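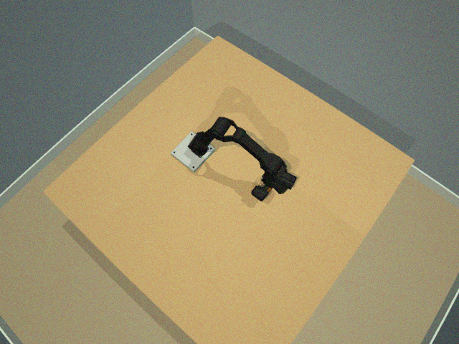

Skargate Board Works: notes from the autumn open day

Sun 15 October

The Skargate works makes particleboard and a small range of veneered panels for shopfitters and kitchen firms. It opens to the public twice a year, and the October date is the one to pick if you want to see the press line running, as the December opening falls in the maintenance shutdown. Booking is by email and groups are held to 10. Ear defenders and overshoes are issued at the gatehouse.

Our guide was Jurgita Butkienė, the shift engineer for the forming and pressing section. The route follows the material, starting in the chip yard. Most of the intake is sawmill residue, with a smaller share of recovered timber kept in a separate bay. Recovered stock goes over a magnet and then an air separator before it is allowed near the flakers. Grit is the main worry at this stage and knife changes are logged against each delivery.

The dryer is a single-pass drum. Chips go in at whatever moisture the yard gives them and are meant to leave at between two and three per cent. Readings are taken at the outlet and again above the blender, and the two seldom agree exactly. The control room works to the second figure.

Screening splits the dried material into fines for the faces and coarser chip for the core. Resin is metered separately for each. The mat is then laid in three layers on a moving belt, weighed, pre-pressed cold and trimmed. Off-weight mats drop through a flap and return to the bin. We saw two go in the time we stood there.

The press itself is a continuous type, installed second-hand and rebuilt on site by Rebane. Platen temperature at the infeed is a little more than 200 degrees and falls in stages towards the outfeed. Boards are cut to length by a diagonal saw travelling with the line, then turned in a star cooler before stacking. The shift target is 2,058 boards at the standard thickness. Thin board runs faster but is fussier about mat moisture, and Jurgita said most of the blown panels she sees come from thin board made in the first hour after a change.

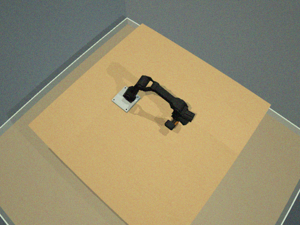
Matt, finely speckled surface on a light orange-tan panel.

Sanding takes place after a rest period of several days. The line uses four heads, coarse to fine, with thickness gauges before and after. Dust is drawn off to the boiler house, where it meets part of the dryer's heat demand.

The test room was the most useful stop. Rasa Sproģis runs it with one assistant. Samples are cut from every shift and checked for density profile, internal bond, swelling after soaking and surface soundness. Internal bond is measured by gluing a metal block to each face of a small square and pulling until it parts. A clean break in the core is normal. A break close to the face usually points to over-sanding or to surface layers that cured before full pressure came on.

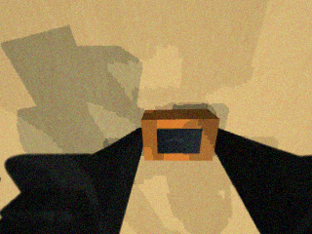 Swelling is the slower test, as the pieces sit in water for a full day. Rasa keeps failed samples for 100 days, with the shift sheet stapled to the bag, in case a customer complaint comes back. Grallis, the veneering subsidiary, has its own acceptance limits and these are tighter than the works standard on thickness and looser on edge swelling.

The veneer shop was not running. We were shown the splicer and the short-cycle press through a mesh door, and the stock racks behind them. Anyone mainly interested in veneer should ask for a weekday visit through Mivia, the sales office, which handles trade parties.

Practical points: the full route takes two and a half hours and includes three flights of open-tread stairs. Parking is on the east side, past the weighbridge. The canteen serves tea and filled rolls until two o'clock and takes cash only.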